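The Last Bow at Terdale

The letter from the lawyer reached my mother in April, and she put it under the fruit bowl for nine days. I knew what was in it before she told me. My grandfather, the violinist, had left her his practice violin, and he had left the concert violin, the one from the Grīnberga workshop, to the woman he married when he was seventy.

"I don't want it," said my mother. "I never liked the sound of it. Too sweet."

This was a lie. She had slept as a child in the room next to his studio, and I have seen her stand still in a supermarket when one of his recordings came from the ceiling.

They had not spoken for many years. The newspapers wrote that it was a quarrel about money, and one magazine wrote that the wife opened his mail and burned my mother's letters. My mother kept this magazine in the drawer with the tablecloths. She never said that it was true, and she never said that it was not.

The wife telephoned on a morning when I was alone in the house. She had a low voice, with a small cough after every sentence. She told me that there would be an evening of his music at the hall in Terdale, and that the family had two seats in the first row.

"Which family?" I asked. I am not proud of this.

She coughed. "Yours," she said. "I will sit in the back, by the door."
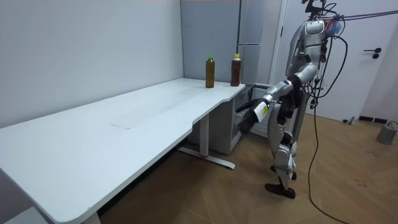
I did not tell my mother about the call until supper. She cut her potato into very small pieces and asked me what they would play. I said I had forgotten to ask. She said that it would be the Neldale Suite, because people always wanted it, and that he hated it from the first year. He had written it in one week to pay for a roof. After that he had to play it for the rest of his life, in every city, and once on a ship.

"He told me he played it 548 times," she said. "He wrote every one in a notebook. The date, the hall, and one word."

"What word?"

"How it went. 'Cold.' 'Fast.' 'Flu.' Things like this."

She got up and washed her plate, although I had not finished eating.

We went by train. My mother wore her gray coat and did not take it off, not in the train and not in the hall, where it was so warm that people were moving the programs in front of their faces. The hall was smaller than I had imagined. On the wall beside the stage hung a poster for the Zelteo label, with his face from the time when he still had black hair. Under the face it said only his last name, which is also my mother's name, and mine.

A young woman played the Grīnberga violin. I had expected that it would be in a glass box, or in the bank. She played with her shoes off. In the slow part she made a mistake, a clear one, and she smiled at the pianist and continued, and I felt my mother's arm become hard against my arm.

"He did that," she said, not very quietly. "He always went wrong in that place."

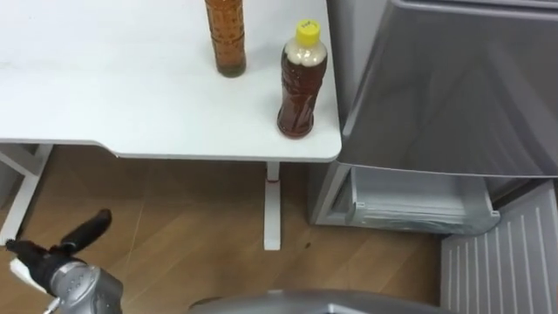
After the applause we stayed in our seats while the rows behind us emptied. I looked back once. By the door was a small person in a green hat, holding a paper bag with both hands. She was not coming closer. She looked much older than in the magazine.

My mother was reading the program from the first page to the last, also the names of the sponsors.

"We will miss the train," I said.

"There is another one."

When she finally stood up, she walked to the back slowly, as one walks on ice, and I came behind her with the umbrella. I had prepared in my head several polite things to say in case of shouting. The wife held out the paper bag before we had even stopped.

Inside was a notebook with a brown cover. My mother opened it somewhere in the middle, and then she turned to the back, and I read over her shoulder. The last concert was in a town I did not know. He was very tired by then, I think, because the letters were leaning on each other. After the name of the hall there was the one word, and it was my mother's name. It was the short form, the one that I had only heard from her aunts.

"There are 59 like this," said the wife, and coughed. "I thought at first that he meant you came to hear him."

"I never came," said my mother.

"No. I understood that later."

A man with keys was switching off the lights above the stage, one row after another. My mother closed the notebook and put it back into the paper bag. Then she asked the wife if she had eaten anything.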